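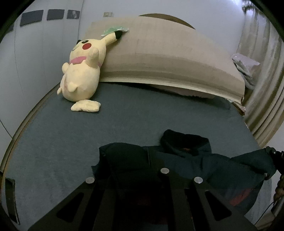

Plovness staff meeting, 18 Nov 2024
Chair: Declan Daly
Minutes: the usual victim

1. Folding and tidying work. Outerwear stays with people until May, when Budeck wants the gripper arms to take over jackets. Bed staff asked what they will be doing in May. Chair said "supervising." Asked whether supervising pays the same. Chair will ask.

2. Targets. Current target is 300 garments a week per team. Toivonen proposes 500 once the arms are in. It was noted that Toivonen has never folded a hood.

3. Retraining. Plosavell course is 2 days, paid. Lunch is not. Objection recorded, at length.

4. Job titles. "Handler" becomes "motion lead." No change to the badge, the chair or the back pain.

5. Wrist breaks. Agreed: ten minutes every hour, timer to be kept where the chair can hear it.

6. AOB. Suggestion box to be emptied. Key to be found first.

Actions: DD to ask about pay, lunch, key.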